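Woletia two-arm folding kit, trial notes, Saturday

Got in a bit before nine and had the place to myself, so I made a pot of tea and went through the supplier's quick-start again before switching anything on.
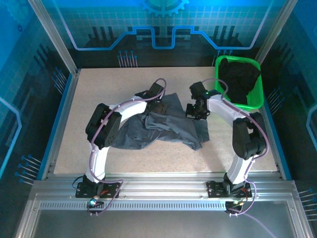
I'm still of two minds about the Woletia, I must say. The hire price is fair (500 for the month, against 3,000 to buy outright) and Deming Cui on their support line has been kindness itself, ringing me back twice on Thursday evening when he really ought to have been at his dinner. But the manual is a muddle. The section on teaching a grasp sends you to page 80 for the gripper settings, and page 80 is all about mounting the base to the rail, which we'd done already, thank you very much!

Grey garment on the table for the morning's work, black one waiting in the green basket. I want to stay with the grey until I'm happy with how the two arms share the job, and only then try the dark cloth, as Hauwa Ogundipe had a good deal of bother with dark fabrics when she tried the Prurkum unit over at Kikville. Her advice was to bring the left gripper in first and keep the right one up out of the way until the left has hold. Trying it her way round today.

Error 219 came up once at start-up and cleared on a restart. Not in the manual. Have emailed Deming.

Things to ask him as well: whether the purple cables can be had a little shorter, whether spare gripper fingers come with the hire, and what happens if we want to run on past the end of February.

Hauwa, if you're reading this, your Adebisi quote is in the top drawer.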